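Notebook, December, bench 2, 4:40 pm

Snack kit layout again. Clellik wants a fixed order for the items on the gray table before the Grodness visit, and I still don't see what a fixed order buys us. The claim in the Prostell write-up is that people pick faster when the long items go down first. They got that from 18 tries. I have socks with a better sample size.

Anyway, ran it as asked. Shortbread first, on the bare part of the table, pale tray off to one side.
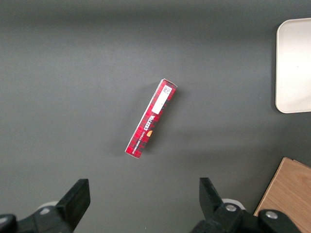 Walkers shortbread, tartan box, set down at a slant. Label up.

Complaint one: the layout sheet says "square to the table edge" and then gives no edge to measure from. I left the box slanted and moved on. If somebody wants it square, put tape down and say which line.

Complaint two: the shopping list calls this item "cookies, red box." There are plenty of red boxes in the Thevar catalog. Write the name that's printed on it. I changed the list to say shortbread and added the stock number, 2976, so we don't end up with crackers like last month.

Pick times with the old order averaged 37 seconds a kit. With the new order, same. I'm not going to round anything to make it look like a win. Could be that the order matters more with a full kit, but that's a guess and should be written down as one.
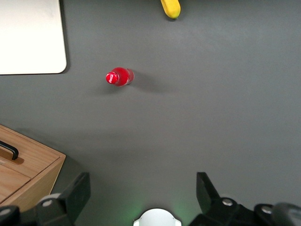
Spacing is where I'd spend the time, if anyone asked me. The sheet wants everything bunched in the middle "for easy reach." I don't buy it. Bunched items get knocked, and then you're chasing a drink across the table. With the little red bottle on its side and the banana well away from it, there's plenty of bare gray for a hand to come down in. The bottle is still the one I trust least, being round. Try it standing up next time, or change the kit to a carton.

Budget note: 187 left on the snack line. Bananas don't keep, so buy those the same morning.

To do: tape line, retype layout sheet, ask Clellik where the "easy reach" wording came from. Not rerunning the order test until I hear back.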